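Equipment Planning Meeting, Soft Goods Handling
Brolwood site, May
Start 9:30 a.m.

1. Minutes of the previous meeting

Accepted with one correction. The lead time given for the Skarura controller should read weeks, not days.

2. Budget position

The equipment line for the half year stands at $2,810. Open commitments against it are the replacement bench power supply (ordered, not invoiced) and calibration weights. Anything over the line goes to Paredes for approval before a purchase order is raised. Paredes has asked for quotes in writing, with freight shown separately.

3. Hand-held grippers

The two units in service are to be kept through the end of the half year. Pad wear was discussed. Scuffing on the top edges is cosmetic and does not affect grip. The facing on the inner side is what matters, and it should be checked for lifting at each weekly inspection. Pads are to be replaced in pairs on the same tool, with both serial tags entered on the sheet.

Wando quoted $743 for a third unit, complete, with a spare pad set. The quote does not cover the mount or cable. The meeting agreed that a third unit is justified only if the zipper work is extended to a second bench. Decision held over to item 5.

4. Mesh and zipper task

The task list now includes zippered mesh items. Flat woven cloth gave no trouble in planning, but mesh bunches when pinched and the zipper edge curves, so approach angle has to be written into the procedure. Current wording says "grip at the edge," which is too loose. Proposed wording: "close the pads on either side of the zipper tape, clear of folded material where possible."
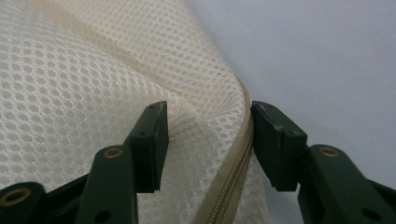 Item 4. Gripper pads at the zipper edge, cream mesh.

It was asked whether softer pad facings would reduce bunching. No data on hand. A sample set can be requested from Wando at no charge if the pad drawing is sent with the request. The pivot eyelets are the same part on both tools and need no change.

Background surface: stay with plain light gray. The patterned mat stays in storage.

5. Purchases

a) Third gripper unit, Wando. Deferred until the bench layout is settled. Quote to be extended if possible.
b) Spare pads, two sets. Approved, to be charged to consumables.
c) Skarura controller. Price not firm. Not approved. A revised quote is to state whether the license is per seat or per machine.
d) Mesh stock for practice runs. Approved in one color only. Zippers to be bought attached.

6. Storage and labeling

Tools go back in the marked drawers at the end of each shift. Drawer labels are out of date and will be reprinted. Used pads are to be bagged and kept until the facing question under item 4 is closed.

7. Actions

Bench lead: revise grip wording in the procedure and circulate.
Purchasing: send pad drawing to Wando, request sample facings and quote extension.
Purchasing: obtain revised Skarura quote with license terms.
Stores: reprint drawer labels, bag used pads.

Closed 10:40 a.m. Next meeting after the Skarura quote is received.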